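Packing table people wanted, Pernbridge (part time, paid)
Posted Wed 3 September 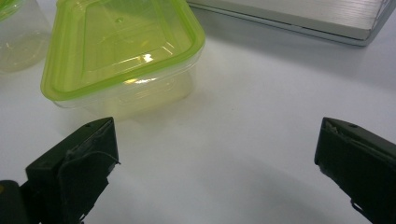
Hi all, we need more hands. Four to start as soon as you can, two more later in the month if the Ranumari order comes through. Boxes, tubs, lids, labels, sticking the right thing in the right thing. Nothing heavy. Mostly standing, stools if you want one.

Who we are
Bunik. Small firm, upstairs at the old print works on Tang Lane, green door, ring twice. We put together kitchen and lunch sets for shops and for people who order direct. Containers in, containers checked, lids matched, packed, out. Been going six years, moved to this unit in spring and still finding shelves for everything.

What you'd be doing
Unwrapping stock and wiping it over
Matching lids to bases (harder than it sounds, there are a lot of nearly-the-same sizes)
Checking for cracks, bent corners, lids that don't sit flat
Setting out each order on the table before it goes in the box
Folding boxes, taping, labelling
Clearing your table down at the end of the shift, white tops, they show every mark

The sets change week to week. At the moment it's rectangular tubs and round ones plus some flat boxed bits that go on top. We did 783 orders last month and were late on more than we'd like, hence this ad.

Hours
Morning shift 8.30 to 12.30
Afternoon shift 1 to 5
Pick one, or mix if you tell us by the Thursday before. Minimum three shifts a week please, we tried two and the rota fell to bits. No evenings. No weekends unless you ask for them and even then probably not.

Pay
£188 for a three shift week, paid weekly, straight to your bank. Extra shifts at the same rate. Paid break of fifteen minutes in each shift, tea and coffee on us, bring your own mug because ours go missing. Holiday pay on top, not rolled in. Bus fares back if you come in on the 84, keep your tickets.

What we're after
Tidy. That's the main one. Someone who puts the lid back on the tub it came off.
Fine with doing the same thing for four hours. Radio is on, station is by vote.
Able to read a packing list and say when it looks wrong. They are sometimes wrong
On time, or a text if not
Over 18, right to work in the UK, we'll need to see the papers on your first day

You don't need experience. If you've done shop work, kitchen work, school dinners, sorting at a charity shop, say so, it all helps. If you haven't worked for a while that's fine too, just tell us what you've been up to.

Getting in
Stairs, 19 or so steps, then the unit is all on one level. There is a goods lift round the back which people can use if stairs are a problem, it's slow but it's inspected. Tell us before you come and someone will meet you at the bottom. Bikes can go in the yard. Parking is poor, don't count on it.

Trial shift
Everyone does one, two hours, and it is paid whether we take you on or not. You'll get a table, a packing list and a stack of stock, and somebody next to you to ask. We're not timing you. Zeeshan Jatoi runs the floor and will show you round, fire exits, toilets, where the tape lives. Wear flat shoes and something with sleeves you can push up. No dangly braclets, they catch on the tape guns.

You'll hear back within two working days. Start the following Monday if it suits both ways.

How to apply
No CV needed. Send us a few lines with
your name and a phone number
which shifts you can do
when you could start
anything we should know (lifting, allergies, school run etc)

Drop it through the door marked for Tudur Powell, Unit 269, Tang Lane, Pernbridge, or hand it in at the counter between 9 and 4. Tudur does all the hiring himself and he is out with deliveries most mornings so afternoons are better if you want to talk to him in person. If you'd rather ring than write, the number's on the card in the window.

If you put your name down with us in the spring and heard nothing, sorry, we lost a folder in the move. Please do it again.

A couple of things people have asked already
Is it agency? No, you'd be on our books.
Can I bring a friend? Yes but you each need to apply seperately.
Is there somewhere to eat? Small kitchen, microwave, fridge. Label your food.
Is it cold? A bit, first thing. Bring a jumper.
Will it carry on after Christmas? We hope so, can't promise. Contracts are for twelve weeks and then we sit down and talk about it.

Closing when the places are gone, so sooner is better. Please pass on to anyone who might fancy it.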